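Wiping, drying and folding on a soft work surface

Start with a dark cloth or mat under your paper! I resisted this for years because I thought a bare tabletop was flatter, and then I tried it once and never went back. A white sheet stands out beautifully against dark gray or black, so you can see every edge and corner at a glance.

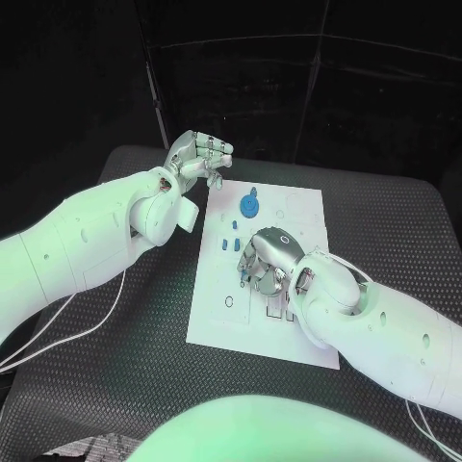 My favorite covers have a pattern of small dots in a regular grid. Line up one side of your sheet with a row of dots and you've got a free ruler – so handy for folding letters, cutting labels or getting a recipe card straight before you glue it down.

A few more things I've picked up:

Smooth the cover first. Run your palm from the middle out to the sides, and do it again if you still feel a fold. A pen will find every dip, I promise!

Hold the sheet with one hand near the top corner and work with the other. For a crease, go from the center outward and press lightly the first time, then firmly.

For wiping, barely damp is plenty. Lift the paper off, wipe the cover, and give it ten minutes to dry before you put anything back (my friend Hertta Hyvönen skipped that with a batch of party invitations and had to print them all over again).

Put two extra sheets of scrap underneath when you write with a ballpoint. The line comes out so much cleaner on a soft surface.

If your paper curls, lay it face down under a heavy book overnight. I use an old atlas, and it works on everything up to 200 gram card. Thicker card needs a second night.

Store the cover rolled with the pattern on the outside. Mine spent all of July folded in a drawer and the creases took forever to relax – a warm room and a few cookbooks on top finally did it.

Next time I'll get into pantry labels, and I have so many ideas for those!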